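회사 소개

제텔라(Jetelar)는 소형 매장과 사내 매점의 과자 진열을 맡아 하는 회사입니다. 상품을 고르고, 선반에 채우고, 가격표를 맞추고, 기한이 가까운 상품을 빼는 일을 합니다. 현재 거래하는 매장은 236곳이며 대부분 계산대가 하나뿐인 작은 가게, 기숙사 매점, 병원 지하 편의점, 회사 휴게실입니다. 대형마트 일은 하지 않습니다.

시작은 기숙사 매점 한 곳이었습니다. 봉지 과자와 원통형 과자를 한 선반에 섞어 놓은 매점이었는데, 학생들이 뒤쪽 물건을 꺼내려고 앞줄을 밀어내면 원통형 과자가 쓰러져 옆으로 굴렀습니다. 점주가 하루에 몇 번씩 바로 세워 놓아도 저녁이면 같은 모양이 되었습니다. 저희는 그 선반의 칸 높이를 바꾸고 원통형만 따로 모았습니다. 그 뒤로 비슷한 부탁이 이어졌고, 이듬해 12월에 회사 이름을 걸었습니다.

진열 연습실

본사 1층에 진열 연습실이 있습니다. 바닥에는 회색 카펫을 깔았고 매장에서 쓰는 것과 같은 회색 선반을 들여놓았습니다. 새 거래처의 진열안을 만들 때도, 신입 직원이 일을 배울 때도 이 방에서 시작합니다. 선반에 올리는 상품은 자주 바뀌지만 원통형 과자는 거의 빠지지 않습니다. 봉지 과자보다 다루기가 까다롭고 매장에서 들어오는 문의도 많은 편입니다. 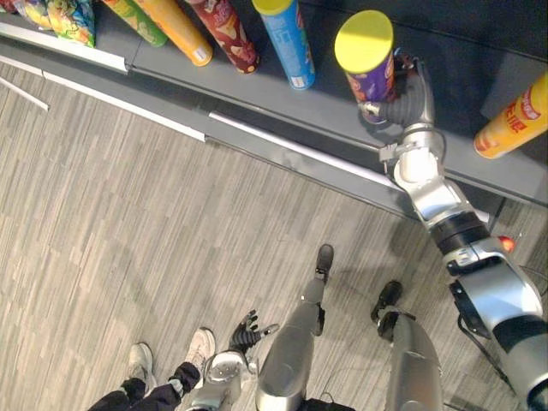

진열 연습실의 선반. 노란 뚜껑을 씌운 보라색 통과 여러 색의 과자 통.

원통형은 세워 놓으면 앞면 글씨가 잘 보이고, 눕혀 놓으면 낮은 칸에도 들어갑니다. 어느 쪽이 맞는지는 칸의 높이와 손님 눈높이에 따라 다릅니다. 무릎 아래 칸이라면 눕혀서 뚜껑이나 밑면이 앞을 보게 두는 방법도 씁니다. 이때는 앞턱이 있는 선반이어야 하고, 턱이 없으면 막대를 덧댑니다. 눕힌 통과 세운 통을 한 칸에 섞는 것은 권하지 않습니다. 손님이 하나를 뽑으면 나머지가 기울고, 기울어진 통은 옆 상품의 가격표를 가립니다.

색도 봅니다. 같은 회사 제품이라도 맛에 따라 통 색이 다르기 때문에 비슷한 색끼리 붙이면 손님이 잘못 집습니다. 주황색 옆에 노란색을 두기보다는 사이에 파란색이나 녹색을 넣습니다. 점주께서 원하시는 순서가 있으면 그대로 따릅니다. 단골이 손을 뻗는 자리는 점주가 저희보다 잘 압니다.

가격표

가격표는 플루스타노(Plustano)라는 이름으로 저희가 직접 만들어 쓰는 띠지입니다. 선반 앞턱에 끼우는 방식이고 한 장씩 빼서 바꿀 수 있습니다. 처음에는 접착식을 썼는데, 떼어낸 자리에 먼지가 붙어 선반 앞이 지저분해졌습니다. 지금은 끼우는 방식만 씁니다. 접착식을 이미 쓰고 계신 매장은 교체하는 날 자국까지 닦아 드립니다. 글자는 크게 찍습니다. 상품명이 길면 줄이고 가격은 줄이지 않습니다.

상품 목록은 프루톨리코(Prutolico)에 정리합니다. 등록된 과자와 음료는 4,000종이고 각 상품의 높이, 지름, 한 상자에 든 개수가 적혀 있습니다. 단종된 상품도 지우지 않고 남겨 둡니다. 포장만 바꿔서 다시 나오는 경우가 있어 예전 치수가 필요할 때가 있습니다. 거래처에서는 자기 매장 상품만 열람할 수 있고, 새로 들이고 싶은 상품을 여기에 적어 두시면 다음 방문 때 가져갑니다. 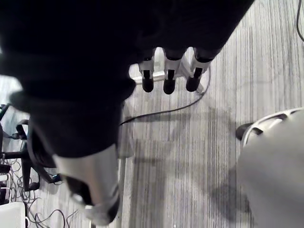 글 | 시나 키니어(Sheena Kinnear)
제텔라 교육 담당

신입 직원 교육은 제가 맡고 있습니다. 교육 첫날에는 상품을 팔 생각을 하지 말고 들었다가 놓는 연습만 하라고 합니다. 다들 싱거워합니다. 그런데 매장에 나가 보면 하루 종일 하는 일이 그 일입니다. 상자에서 꺼내고, 방향을 맞추고, 칸에 넣고, 넣은 것을 다시 빼서 뒤로 보냅니다.

원통형은 몸통 가운데를 감싸 잡습니다. 뚜껑을 잡고 들면 안 됩니다. 플라스틱 뚜껑은 안쪽 밀봉과 따로 놀기 때문에 뚜껑만 손에 남고 통은 바닥으로 가는 일이 생깁니다. 떨어진 통은 겉이 멀쩡해 보여도 속의 칩이 부서졌을 수 있으니 따로 빼놓고 점주께 말씀드립니다. 몰래 도로 올려놓는 직원은 아직 없었고, 있으면 저와 긴 이야기를 하게 될 것입니다.

선반에서 내린 상품은 바닥에 두지 않습니다. 좁은 가게에서는 바닥이 제일 편해 보이지만 손님이 지나다니는 곳이고 상자 모서리에 발이 걸립니다. 저희는 작업대를 하나 놓고 그 위에서만 상품을 만집니다. 연습실에는 스테인리스 작업대가 있습니다. 닦기 쉬워서 골랐는데 손자국은 잘 남습니다. 표면이 매끈해서 통을 눕히면 구르기도 하니, 작업대에서는 되도록 세워 두라고 가르칩니다.

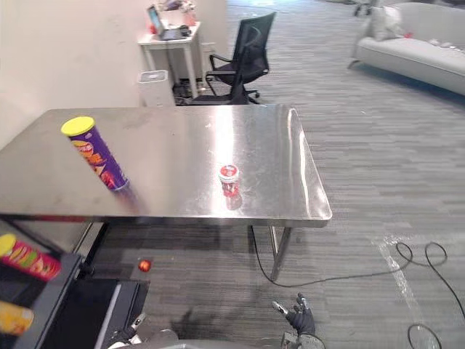

작업대에서 하는 일은 순서가 있습니다. 먼저 기한을 읽습니다. 원통형 과자는 밑면에 찍힌 것이 많지만 제품마다 달라서 매번 찾아봐야 합니다. 남은 날이 28일이 안 되면 앞줄로 보내고, 그보다 많이 남았으면 뒷줄로 보냅니다. 그다음 통을 마른 천으로 닦습니다. 뚜껑 테두리에 먼지가 잘 끼니 거기는 손가락에 천을 감아서 한 바퀴 돌립니다. 마지막으로 찌그러진 데가 없는지 봅니다. 조금 눌린 것은 점주와 상의하고, 밀봉이 들뜬 것은 무조건 뺍니다.

작은 컵에 든 제품도 같은 순서로 합니다. 컵은 위쪽이 넓은 모양이 많아 다닥다닥 붙이면 한 개를 뺄 때 양옆이 같이 따라 나옵니다. 손가락 하나 들어갈 틈을 두면 됩니다. 원통형 옆에 컵을 놓을 때는 컵을 앞으로 조금 당겨 놓습니다. 키가 작아서 통 옆에 있으면 묻힙니다.

연습은 30분 단위로 끊어서 합니다. 오래 하면 손이 무뎌져서 통을 툭툭 놓게 됩니다. 쉬는 동안에는 선반 맞은편에 서서 자기가 놓은 줄을 보게 합니다. 가까이에서는 맞아 보이던 줄이 몇 걸음 물러서면 비뚤어져 있을 때가 많습니다. 고치고 싶은 곳이 보이면 말하지 않아도 다들 가서 고칩니다. 교육은 보통 점심 전에 마치고, 오후에는 선배 직원을 따라 매장에 나갑니다.

가장 늦게 배우는 것은 비워 두는 일입니다. 신입 직원은 선반에 빈 데가 보이면 무엇이든 채우려고 합니다. 그렇게 꽉 채운 칸은 손님이 물건을 꺼내기 어렵고, 꺼냈다가 다시 넣기는 더 어렵습니다. 저는 통 위로 손이 들어갈 만큼은 남겨 두라고 합니다.
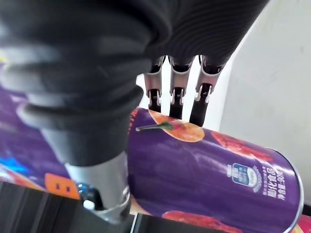
콤 돌런(Colm Dolan)은 저희에게 진열을 맡기고 나서 과자 종류를 오히려 줄이게 되었다고 했습니다. 예전에는 빈칸이 무서워서 잘 안 나가는 맛까지 들여놓았는데, 지금은 나가는 것만 두고 간격을 넓혔더니 저녁마다 쓰러진 통을 세우는 일이 줄었다는 것입니다. 다만 가격표 글씨가 너무 커서 상품명이 자꾸 줄어드는 것은 아직도 마음에 들지 않는다고 했습니다. 그 말씀을 듣고 이름이 긴 상품에는 두 줄짜리 띠지를 쓸 수 있게 했습니다.

배송과 방문

상품 배송은 바게리(Bagheri)가 맡습니다. 원통형 과자는 상자를 세워서 싣고 그 위에 음료를 올리지 않기로 약속되어 있습니다. 도착한 상자는 저희 직원이 매장에서 직접 엽니다. 상자 칼은 날을 짧게 빼서 쓰고, 옆면이 아니라 윗면 테이프만 자릅니다. 빈 상자는 접어서 저희가 가져갑니다.

방문 시간은 거래처마다 다릅니다. 휴게실과 매점은 오전 7시 전에 들어가는 곳이 많고, 작은 가게는 손님이 뜸한 오후 3시쯤을 원하십니다. 한 번 정한 시간은 점주께서 바꾸자고 하실 때까지 그대로 둡니다. 담당 직원도 되도록 바꾸지 않습니다.

새로 맡는 매장은 먼저 선반부터 재러 갑니다. 칸 높이와 깊이, 앞턱이 있는지, 조명이 어느 쪽에서 오는지를 적어 와서 연습실 선반에 같은 치수로 맞춰 봅니다. 진열안은 그 선반 사진과 함께 보내 드리고, 점주께서 연습실에 직접 오셔서 보셔도 됩니다. 와서 몇 개 옮겨 보고 가시는 분도 계십니다.

맡지 않는 일

냉장 상품과 즉석 조리 식품은 맡지 않습니다. 담배와 주류도 하지 않습니다. 선반을 새로 짜는 공사는 하지 않지만 칸 높이를 바꾸거나 앞턱을 다는 정도는 방문하는 날 해 드립니다. 계절 행사용 장식도 문의가 있는데, 선반 앞을 가리지 않는 크기라면 가지고 계신 것을 달아 드립니다.

문의

진열 문의는 매장 선반 사진과 칸 높이를 함께 보내 주시면 답이 빠릅니다. 줄자가 없으면 평소 파는 원통형 과자 하나를 세워 놓고 찍어 주셔도 됩니다. 연습실 방문은 오전 10시부터 받으며, 교육이 있는 시간에도 들어오실 수 있습니다.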